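The wrist that drifted overnight

The fault first showed up as a missed grasp. I had a batch of 97 simulated episodes queued on the small arm, a plain pick and place, and the first 20 ran clean. After that the gripper began closing short of the part. By the end of the batch it was closing on air every time, and the log still reported joint error inside tolerance.

I run Clalura as the simulator and Endora as the controller, connected by a small bridge I wrote in October and have regretted on and off ever since. The bridge reads joint positions from the simulator, hands them to the controller, and passes the command back. It also does a homing step at reset, so that each episode begins from the same pose. The homing step is where the trouble was, but it took me most of a Sunday to get there.

What I checked first, in order:

Solver step size. I halved it. Same drift, twice the run time.

Contact settings on the part. I removed the part entirely and commanded the arm to a fixed point above the table. The error was still there, so contact was out.

Gravity compensation. Switched it off, and the arm sagged as expected. Switched it back on, and the drift returned at the same rate.

Joint limits. The wrist pitch limit in the model file did not match the one in the controller config. I fixed that. It was a real bug and had nothing to do with this one.

At that point I stopped changing things and logged two numbers at every reset: the wrist angle the simulator held internally, and the wrist angle the controller believed it had. At episode 1 they agreed. At episode 22 they differed by enough to miss a part. The difference grew by the same amount at each reset and did not change at all within an episode. So the motion code was fine, and the reset was adding something.

The homing routine measures the gap between the current pose and the home pose and stores it as an offset. It is meant to overwrite the previous offset. Mine added to it. With a perfect reset the gap is zero and adding zero does no harm, so my short tests passed. But the simulator lets the arm settle for a few steps after reset, and during settling the wrist drops by a very small angle. Each reset picked up that angle again and put it on the pile.

The tolerance check did not catch it for a dull reason: it compared the commanded angle with the corrected angle, and both had the same bad offset in them. It could have run all week and reported green.

Elaheh Abbasi read the diff and asked what would happen on hardware. On hardware the offset would also shift the soft limits, which are applied after correction. The arm would believe it was inside its range while moving past it. On a bench with a person reaching in, that is a safety fault, and I have filed it as one.
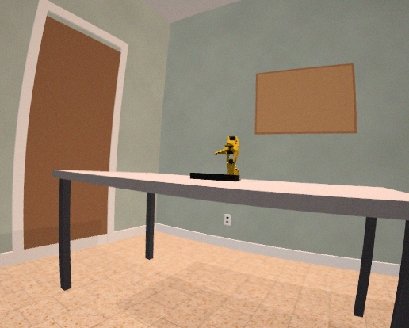 The arm in the test room, with nothing on the table to pick up.

Changes made:

1. The offset is overwritten at reset, never summed.
2. Homing waits until joint velocity is below a threshold before it measures anything.
3. Soft limits are checked against the raw joint angle as well as the corrected one. If the two disagree on whether a limit has been passed, the run stops.
4. The tolerance check now compares against the simulator's own state.
5. Any offset above a fixed cap is treated as a fault and needs a manual clear.

I reran the full batch with the same seeds. The offset after the last reset was the same as after the first. There were 9 missed grasps, all with the part placed near the edge of reach, and those look like a planner problem. I have not started on them.

Item 3 costs a little time per step. I have left it on in simulation too, so that both configs stay identical. The old bridge is tagged in the repo for anyone who wants to reproduce the drift. Use more than 20 resets or you will see very little.

3 comments

Farhad Vahidi
Had the same thing with an encoder offset on a Jesex gantry. Ours was saved to disk, so it survived a power cycle. Check whether yours does.

Notburga Grabner
What velocity threshold are you using for item 2? If it is too tight the wrist may never count as settled with gravity compensation on.

Precious Coetzee
Would a test that calls reset in a loop and does nothing else have found this? Asking as I am about to write one.

This site uses cookies to remember your preferences. Accept | Manage settings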